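The Water in the Corner

Office life, by Kamlesh Srivastava

On the first Tuesday after we moved into the Hallton building, there was no water. There were desks, there was internet, there was even a plant from the landlord. But at ten in the morning eleven people were walking from room to room with empty cups in their hands, and it was the first time I saw all my new colleagues together.

I have worked in offices in three countries, and in every one of them the water stood in a different place. In my first job it was a steel tank beside the stairs, with one glass for everybody, tied by a chain. In my second job, in Prastport, each floor had a small kitchen with a door, and behind the door people spoke much more freely than outside of it. Now I have a dispenser with a big bottle on the top, the kind you find in half the offices of the world, and I decided to write down what I learned about it.

The first lesson is that a bottle is heavy. Ours hold almost nineteen liters, and the one who changes it must lift it to the height of his chest and turn it over without fear. Dinesh Khurana taught me how. He has worked in the delivery business in Stetdale for most of his life, and he talks about bottles the way other men talk about horses. You bend the knees, he told me, and you hold the neck with one hand and the bottom with the other. You do not stop in the middle. "If you stop in the middle, you will wash your shoes," he said. I stopped in the middle. It was my second week and I was wearing the good shoes.

Dinesh keeps his numbers in a paper notebook, although his company, Nigam, gave him a telephone for this purpose. Last year he carried 3,178 bottles. In March alone it was 697, and he can tell you it was a month of trade fairs and everybody was thirsty. The smallest customer on his list is a tailor who orders one bottle and makes it last. The biggest is a driving school. He could not explain to me why people who learn to drive need so much water, but I think it is nerves.

The second lesson is about the place. A dispenser should not stand in the sun, and it should not stand where people must squeeze behind somebody's chair to reach it. We tried ours beside the printer, and there was a line for the printer and a line for the water and they were the same line. Then we tried it near the window, where the water tasted of summer. In the end it went against the brick wall near the glass door, and it has stayed there.

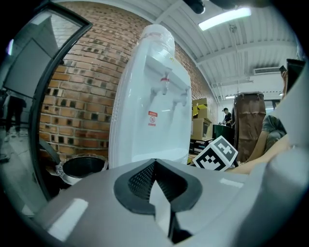 The dispenser in its corner, with the trash bin close by. The tap with the red band is the higher of the two.

I like this corner more than I expected. The wall is orange-red, with many dark holes in its rows, and against it the white machine looks almost elegant. Through the glass you can look into the next room, so while your cup is filling you have something to look at and you do not need to study your telephone.

The red band deserves a few words of its own. In most dispensers I have known, red is for hot, and a visitor from any country will understand it. I grew up in a house where hot water meant a pot and patience. To press a tap and get tea water in a few seconds still gives me a small feeling of luxury. My younger colleagues laugh at this. They drink everything cold, also in winter, and my mother would be very worried for them.

There is also a warning label under the taps, red and white, in Chinese, with a round prohibition sign. I do not read Chinese, but a round sign like this speaks clearly enough in every language: something is forbidden, please be careful. One colleague has offered to translate it for me. I asked her to wait a little, as I enjoy my guesses.

Then there is the trash bin. It is round and black, with a white bag folded over the rim, and it was my own contribution to the corner. Before the bin, the used tea bags traveled. I found them on saucers, on the window sill, one time in the pot of the landlord's plant. A bin two steps from the water solved more than any of my polite emails, and I have written many polite emails.

How much does all this cost? We pay for each bottle, and the deposit comes back when the empty one goes away. Dinesh calculates that an office like ours will use 168 bottles in a year, if the people drink as they should. He believes that they never do. He says that an office drinks well in the first month, when the machine is new, and after this they go back to coffee. I keep a cup on my desk now, a large one with a blue handle, and I try to empty it before lunch and again before I go home.

Cleaning is the part which everybody forgets. The place where the bottle sits should be wiped each time you change it, and the taps once a week with a clean cloth. The drip tray, if your model has one, should be washed like a plate. Also wipe the neck of the new bottle before you turn it, for it has been in a truck and in many hands.

I asked Dinesh if he would like an easier job, with smaller bottles perhaps. He took the question very seriously – he put down his tea to think. He told me that his knees would like it. But he knows more than 1,000 doors by now, and which ones open to the inside, and it would be a pity to waste this. Then he looked at his notebook, and asked me to hold our glass door for him, and went down for the next one.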